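Low Heat, Long Memory: An Afternoon With Ebony Wihongi

Ebony Wihongi does not own a kitchen timer and would like people to stop giving her them. She has been given five. They live in a drawer in her flat in Trestance, along with a melon baller and the instructions for a boiler she no longer has.

"People hear that you cook from old recipes and they think you need equipment," she says. "I need less equipment. I need somebody's aunt to have written down how long."

Wihongi collects handwritten recipes, the kind found on the backs of envelopes and gas bills, and cooks her way through them for a newsletter called Moderate Oven. It goes out when she has finished a dish, which means it has appeared as often as twice in a week and as seldom as once between Easter and the clocks going back. It has 385 subscribers. She knows a fair number of them by their complaints.

We meet at three in the afternoon, an hour she chose because it is too late for lunch and too early for anyone to expect dinner. There is cake anyway. It is a walnut one, slightly sunk, from a card that was tucked inside a library book on drainage.

"It says 'bake until Father comes in'," she says. "So you see the problem."

How does she deal with that sort of thing? Badly, to begin with. Her early newsletters are full of apologies and scorched edges. She used to look up a modern version of whatever it was, borrow the time and temperature, and feel like a fraud. Then Kálmán Bakos, who lives downstairs and cooked on ships for most of his working life, told her she was reading the cards the wrong way round.

"Kálmán said the woman wasn't being vague. She knew exactly when Father came in. Everyone in the street knew when Father came in. So I made it three times, and the third time it came out right, and now I know as well. He was not a punctual man. Fifty-five minutes."

Bakos, reached on the stairs, confirms the conversation but not the wisdom. "I wanted her to stop setting off the smoke alarm," he says. "It is the same alarm for both floors."

The collection fills three shoeboxes. She set out to stop at 100 recipes and passed that last November without noticing, having lost track somewhere in the puddings. The boxes are sorted by a system she describes as emotional. One is for dishes she would serve to guests, one is for dishes she would serve to family, and the last has a rubber band round it.

I ask what is in the last one. She takes the band off with some reluctance. There is a fish mould. There is a salad held together with evaporated milk. There is something headed simply "Brown", in pencil, with a list of seven ingredients, none of which is brown.

"I've made Brown," she says. "It's beige."

Not all of it is comedy. Some of the cards come from house clearances, and a few arrive by post from people who can't read the writing, or can read it and would prefer not to be alone with it. Weronika Malinowski sent a whole exercise book that had belonged to her grandmother, asking only whether the dumplings on the fourth page could be made to work. They could, though it took most of a winter and a long argument over what size of cup was meant.

"I'd been using a teacup. Weronika's mother said a coffee cup. In the end they found the actual cup, at the back of a cupboard, with buttons in it. It was neither. It was more of a mug."

The newsletter about that cup is still the one people write to her about. It also brought her the only offer of money she has ever had, from a firm called Jarnunico, which wanted to put her name on a range of packet sauces. She went to one meeting. They asked her which of her recipes was the quickest.

"I said toast. I wasn't being clever, it's in the second box, it's a very good toast. But you could feel the room cool."

She still works mornings at the sorting office in Moreck and has no plans to give it up. The hours suit her, and her colleagues will eat anything. Khoa Dương, on the next bench, has tasted more of the shoeboxes than anyone living, and marks each dish out of ten on a bit of paper left in the empty tin. He has never given a ten. The fish mould got a drawing of a fish, lying on its back.

Before I leave she cuts me a second slice, wraps it in foil, and tries to give me a timer. I say no. She tries to give me the melon baller. We settle on a copy of the walnut cake card, which she writes out by hand at the table, Father and all. I ask if she might add the fifty-five minutes.

"No," she says, still writing. "You'll have to find out what time yours gets in."

Her own advice on ovens, for readers who have asked, follows. 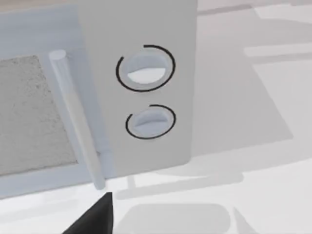
Ebony's notes on a strange oven

Bake something cheap in it first. Scones will do. Turn the tin halfway through, and write down which side caught.

Ignore the numbers until you have had a few goes. "Moderate" on an old card means you can say a short prayer with your hand near the open door, and she has tried it with several prayers.

Don't open the door for a sponge. Open it as much as you like for a stew, it enjoys the company.

If the card gives no time at all, stay in the kitchen and take a book.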